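Trullolon Community Workshop – Walk-Through Safety Checklist
Date: 9/28/26
Walked by: Raili Hirvonen
Comments read over by: Eetu Kauppinen

Thank you all for putting up with me and my clipboard again! I went through at an easy pace, and my comments are under each item.

1. Exits and walkways – OK
Both doors open all the way and the path between them is clear. Please keep it that way when the Niskanen deliveries come in, however tempting that wide stretch by the back door may be.

2. Fire extinguishers – NEEDS ACTION
Gauges are in the green. The tag on the one near the sink has gone past 12 months, so I have asked Turnar to come and service it within 30 days.

3. Ceilings and overhead fixtures – OK
I looked for stains, sagging and loose covers, and found nothing to write up. The patch from February has held up nicely.

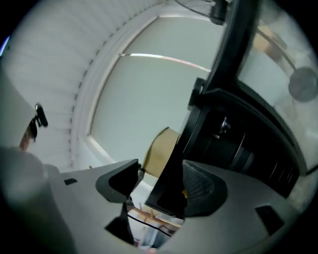
Item 3: white ceiling, looking up.

4. Extension cords – NEEDS ACTION
One cord had a nick in the jacket and I have put it in the discard bin. Please don't rescue it, even if it still works (I know some of you are fond of it).

5. First aid kit – OK
Restocked with bandages and eye wash. The burn gel was low, so I added 3 packets from the supply closet.

6. Floors and tables – OK
I gave every table a good push and none of them rocked. A little sweeping at the end of the day would be lovely, particularly in the corners, where the dust seems to hold meetings of its own. 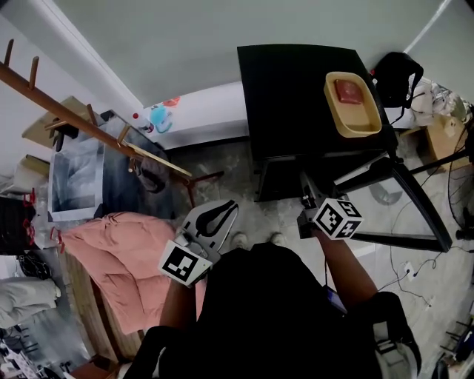

Who should I tell if I find a wobbly table between inspections?
Tell Raili, or leave a note in the Mekeo binder by the front door, and keep people away from the table until it has been fixed.

7. Emergency lights – OK
All stayed on for the full 60 seconds of the button test.

Open items: 2 and 4. Eetu will order the new cord.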